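3. Gathering the demonstrations 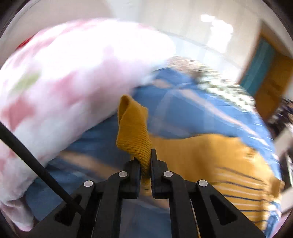

Figure 1. Picking up a knitted garment by its ribbed cuff, on a bed with blue patterned bedding.

So we went into people's homes, and I'm glad we did, even if it made a mess of our schedule. Our first set, the one we used for the early Girari policy, was all recorded on one lab table with a plain gray mat. It trained beautifully and then fell apart the moment we asked it to do anything on a bed. Beds sag! They have blankets heaped on them, the sheets have patterns that look a lot like clothes, and the light comes in from wherever the window happens to be.

For the set described in this section (we call it Cilov) we collected 1082 demonstrations with a hand-held gripper. I did a good share of them myself, and my forearm can vouch for that. One demonstration is one garment, start to finish: bring the jaws to the cloth, close on it, lift, lay it out, let go. We asked people to use their own laundry and their own beds and to leave the room as it was. No tidying, no drawing the curtains.

3.1 Where to grab

We didn't tell anyone where to pinch, at least at first. Left alone, people go for edges and corners, and with sweaters and other knits they like the cuffs. I do it too. Ribbing bunches up into a nice narrow bit that the jaws can close over, as in Figure 1, and you get a clear idea of which part of the garment you're holding. The trouble is that a learner fed only on cuffs has no idea what to do with a pillowcase. After the first week of July we started handing out a short card before each session with a suggested first grab: cuff, hem, collar, or somewhere in the middle. People ignored the card fairly often, and we kept those recordings anyway, labeled by what they did and not by what the card said.

3.2 What we threw out

Of the 1082 recordings, 840 went into training. We dropped a recording if the tracking jumped, if the garment left the view for too long, or if the person stopped to do something else (phones, mostly, and one very determined cat). A fumbled grasp was no reason to drop anything. If somebody missed, opened the jaws and tried again, that stayed in, and I'd argue those retries are the most useful part of the whole set. Another 76 recordings were held back for testing, all from the Zusthorpe homes, none of which appear in training.

3.3 Labels

We marked the moment of first contact and the moment of release by hand, using the Priedītis annotation tool with its playback slowed down. Thin knits were easy. Thick ones were a pain, as the cloth starts to give well before the jaws have closed, and two of us could watch the same clip and pick different moments. Where we disagreed we kept both marks and let the training code draw one of them at random for each pass.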